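Re: [cell-upkeep] Finger pads and the sim: do you bother keeping them matched?
26/04/2019

On the Skamholm bench list, somebody wrote:

> We have the same arm you do, with the two-finger gripper, and we're on our
> third set of pads since March. The small blocks creep when the wrist turns.
> Before I order more pads, is there a setting I should be looking at first?
> Also, do you change anything in the simulated cell when you change pads on
> the real one, or do you just let the two drift? Ours was set up by
> a contractor and I'm a bit scared to open it.

Please do open it! I was scared of ours too, and the worst I ever did was send the arm through the table (in the sim, thank goodness) and have to reload the file.

I'll take the pads first. When we got the Herkside cell running we ate pads like candy, and I blamed the rubber for ages. It was the closing force. Whoever set it up had picked a number for the big blocks and left it there, so every time we grabbed a little one the pads got mashed at the front edge and went shiny. Once they're shiny they slip, and then of course you turn the force up some more, and round you go. I dropped ours to 47 on the controller's scale and the current set has done 4000 picks with a bit of wear at the tips and that's it. Your scale may not be the same as mine, so don't just copy the number. Start low, close on the smallest thing you handle, give the wrist a quarter turn, and come up a little at a time until it stops creeping.

Then check that the two pads are parallel. I close the fingers on a strip of paper and tug it at the top, the middle and the bottom. If it pulls out easily at one end, loosen the finger screws, close the gripper gently on a flat gauge block and tighten them back up while it's holding. Wipe everything with alcohol before you do this. I once spent a whole afternoon shimming a finger that had a crumb of old glue behind the pad.
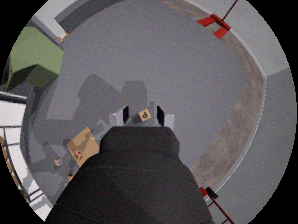 As for your second question, I keep the simulated cell matched, and I do it the same day as the pad change or it doesn't get done at all. Pad thickness goes in first, then finger opening, then the camera position if anyone has bumped the mount. After that I park the arm over a small block with the fingers open and stop everything, because a stopped pose tells me more than watching it run. With the lettered cube sitting between the pads like that, nearer the right finger, you can see what I'm after: if I closed from there, the right pad would get to it well ahead of the left one. On the real arm that means the block gets shoved sideways before it's gripped, and that shove is half of what wears a pad. So I nudge the approach over until the gap is even on both sides, save it, and carry the same offset across to the real cell. The cube is turned a bit as well, so I fix the wrist angle while I'm in there.

Shadows are the other thing I leave switched on. I know some of you run without them to save time, and our old Xenos machine did wheeze a bit when I turned them back on, but the vision part has to find blocks with the gripper's shadow lying across the table. If it has only ever been tuned on a nice evenly lit surface, it gets confused on the real bench, and then you get bad grasp points and you're back to blaming the pads. Ask me how I know!

What I don't match is the cable bundle. I tried for a couple of weeks and it made everything slow and jumpy, so now I just keep the wrist out of the last bit of its travel in software and check the real cable by hand. Look at where it bends behind the wrist. Ours had rubbed through the outer sleeve at the clamp, and I've put spiral wrap on it and moved the clamp back 3 holes.

For ordering, we get pads from Jistora in strips and cut them ourselves. A strip is 335 mm long and does us for ages. Cut them with a fresh blade and a steel rule, and round off the front corner a touch with fine sandpaper before you glue. Let the glue sit overnight. I know it says an hour on the tube. Give it the night.

If you want my check sheet I can paste it to the list, it's only a page (and half of that is me grumbling about the clamp). And could you tell us what force you're at now, and which finger wears first? If it's always the same side I'd look at your approach offset before you spend any money.

Good luck with it, and save a copy of the contractor's file before you touch anything!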